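Comparing two grippers in simulation with the wrist camera

This tutorial shows how to run a fair comparison between two parallel grippers in a simulated room, using the view from the wrist camera as your main check. It assumes you already have an arm loaded and can send it to a joint position. If you can't do that yet, work through the arm setup page first.

We use the Canitz two-finger gripper and the Angelovski wide gripper, on the same arm, in the Noltport simulator. The steps are the same for other pairs as long as both have two fingers and open and close in a straight line.

What you need

Noltport with the kitchen and dining room set loaded
Both gripper models, each with its own mount file
A wrist camera attached to the gripper base, not to the last arm link
A folder for saved stills and a plain text file for notes

Step 1. Fix the camera before anything else

The camera has to sit in the same place relative to the palm for both grippers. Open the mount file for the first gripper and find the camera offset. Copy it into the second mount file, then adjust only the distance along the approach axis so that the palm shows at the bottom of the view and both fingers are visible up to their tips.

Don't change the field of view between grippers. A wider view makes the fingers look shorter and you will end up comparing lenses.

Step 2. Set a start pose and look at it

Send the arm to its start pose with the fingers fully open and save a still. At this stage you want to see the palm, both fingers and clear space between them. The room may well be at a strange angle. The camera turns with the wrist, so a rolled wrist gives a rolled room, and there is no need to correct it.

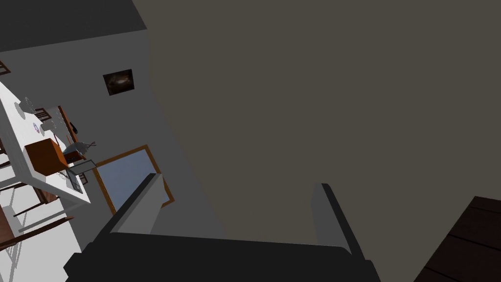

Wrist view with the fingers open and nothing held. The dining table is on the left.

Write down the joint values. If you only save the still, you won't be able to get back to exactly the same pose later, and small differences matter more than you would expect once you start measuring finger clearance.

Pick two or three things in the room to use as landmarks. Fixed items such as a picture on the wall or a window frame are best. Loose items on a table are less useful, as some task files shuffle them when the episode resets.

Step 3. Check that the pose repeats

Reset the episode, send the arm back to the saved joint values and take another still. Put it next to the first one and compare the landmarks, then the fingers. If the fingers have moved but the room has not, the fault is in the gripper joints. If everything has moved together, look at the arm or the camera mount.

Also check the light on the inner faces of the fingers. You should be able to tell the inner face from the side of the finger without zooming in. When both come out the same shade it is hard to judge when a finger touches something, and you will be guessing at contact from the numbers alone.

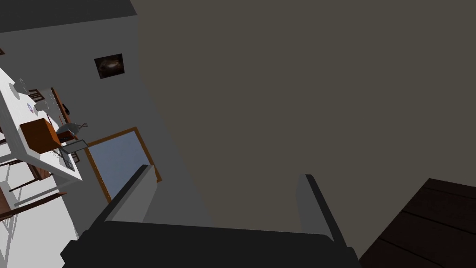 Tutorials > Grippers > Approach and grasp

Step 4. Choose the test object

Start with one simple solid. A wooden cylinder is a good choice, because from the end it is round and from the side it is straight, so you can test two kinds of grip without changing the object. Low-detail cylinders have flat facets around the edge. This is fine for a comparison, but keep the facets in the same position for both grippers or one may close on a flat and the other on a corner.

Leave a second object near the first if you can. Crowding is where grippers differ most. Slavica Lazarević, who wrote the original version of this test, used glass for the neighbour. Transparent objects are easy to miss in the camera view, and it is worth knowing that before you trust the picture for anything important.

Step 5. Run the approach

Open the fingers fully and bring the gripper in along a straight line, with the object centred between the fingertips. Stop short and save a still. Then check three things in this order: is the object centred, are both tips clear of it, and is either finger on course to hit the neighbour.

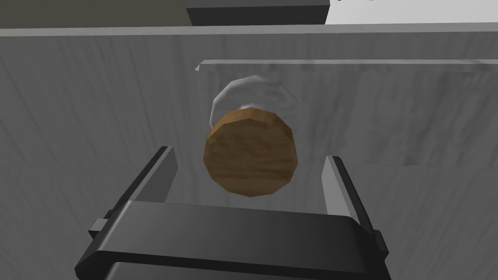 If the answer to the last one is unclear, turn on the collision shapes for a moment and look again. Turn them off before you carry on – they slow the run down and the timing will not match.

Now close at the default speed. Log the finger gap and the contact force from first touch until the fingers stop. Hold for 4 seconds, lift by 30 millimetres, hold again and lower. A run counts as a pass only if the object stays in the fingers and the neighbour has not moved.

Step 6. Repeat and compare

Do 162 runs for each gripper with the same list of random seeds. Ermelinda Vieira tried 900 on the Grillosel arm and the ranking did not change, so the shorter set is enough for most people. Save the seed with each result. When one gripper fails and the other passes on the same seed, replay both and look at the last still before the fingers close.

Keep failures in separate groups:

Missed the object
Touched it but did not hold
Held it but knocked the neighbour
Dropped it during the lift

A single pass rate hides a lot. In our runs the wide gripper missed less often but knocked the neighbour more, and which of those you mind depends on the job.

Common problems

The palm fills most of the view. The camera is too far forward. Move it back along the approach axis in both mount files.

One finger looks longer than the other. Check for roll in the camera mount first, then check that both finger joints have the same limits.

The object jumps when the fingers touch it. Lower the closing speed, or raise the number of physics steps per frame. Make the same change for both grippers and start the set again.

Results differ between two machines. Compare the simulator versions and the physics step before looking anywhere else.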